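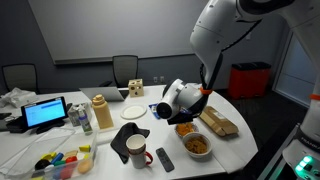
*Conference room, curved table and whiteboard.*

**Team points wrong after round 2, Festville leg**
Opened by: Lucimara Guerra, July 2022
Product: Lostis scoring, club edition
Priority: high

Hello,

After the second round the leaderboard shows the Holanda team with 15 points less than on the paper cards. I have checked the cards two times with the marker and they are correct. The other teams have the right total.

What I tried:

- Closed the round and opened it again. Same total.
- Entered the card of the third player again. The total changed for a moment, then went back.
- Exported to a spreadsheet. In the export hole 7 is empty for this player, but on the screen I see a 6.

The player changed his handicap between the rounds, so maybe it is connected with this. Please tell me if I can correct the number by hand, or if this will break the ranking for the September final.

**Reply, Skorkent support**

Thank you for the export. The old handicap is still locked to the card, so hole 7 is not counted. Please open Players > Handicap history, delete the older line and press Recalculate. Do not edit the total by hand.

**Lucimara Guerra**

I did it and the total is now the same as on paper. The printed leaderboard still has the old number. Do I need to make a new PDF, or does it refresh alone?

**Reply, Skorkent support**

You need to make a new PDF. Status: waiting for customer.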